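Radlow Crafts Forum > Leather & Hand Sewing > Thread color for a visible repair?

tannerbay
I'm fixing a 9 inch split in the side panel of an old Valska satchel. The leather is a light reddish brown. I have tan thread that nearly matches and black that doesn't. The tan looks nice on the spool but I keep losing track of my stitches with it. Would black look bad on the outside of a bag?

oldawl
Match the leather. Black on light brown looks like a patch job from across the room. Wax the thread and buy a better lamp.

pegandpin
I disagree. On a practice piece, at least, use the darkest thread you own. You can't fix what you can't see. 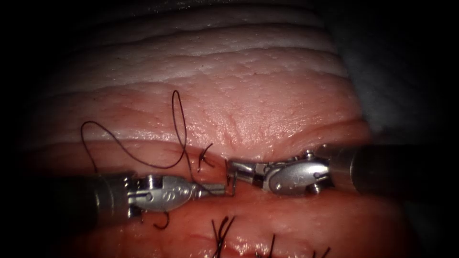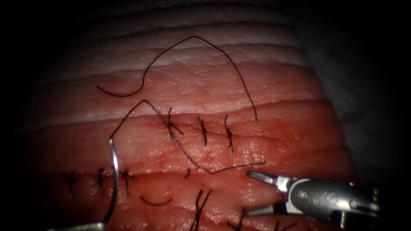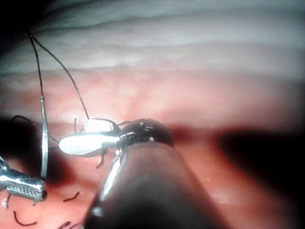
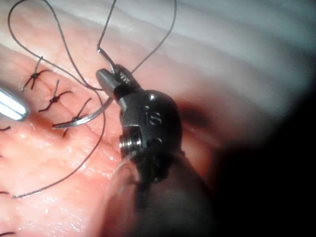

My own bags are all sewn in black Parsa polyester, size 2, and I've never had one come back. I went to it after I ruined a strap with matching thread and didn't notice a skipped hole until the dye was on. Contrast helps you keep your spacing even. Look at the three dark stitches along the slit in the second picture, where you can judge the gaps at a glance. Try that with tan on tan. For a split that long I'd mark the holes first with a wheel and start from the end nearest the seam.

oldawl
Spacing is what the marking wheel is for. If the holes are right, the stitches are right, whatever color they are.

tannerbay
I don't own a wheel. I've been using a fork and a ruler. Is separate stitches an option, or should it be one continuous line?

pegandpin
Continuous saddle stitch for a bag. Separate ones are fine for holding the edges together while you work, then you cut them out. A fork will do the job. Put the first tooth in the last hole each time.

millroad_1181
Has anyone asked what's behind the split? If the leather is dry it will tear again right next to your new holes. Glue a thin backing strip inside, let it sit overnight, then sew through both layers. I did one in September with a Sarkeck strip and it's holding so far.

oldawl
Agree on the backing. Still say match the thread.

tannerbay
OK, the leather is a bit dry. I'll condition it and back it. I'm going to do a test row of each color on scrap, 4 inches or so, and decide after that.

pegandpin
Condition it after you glue. Most glues won't hold on an oily surface.

millroad_1181
Yes, glue first. And scuff the back side before you put any on.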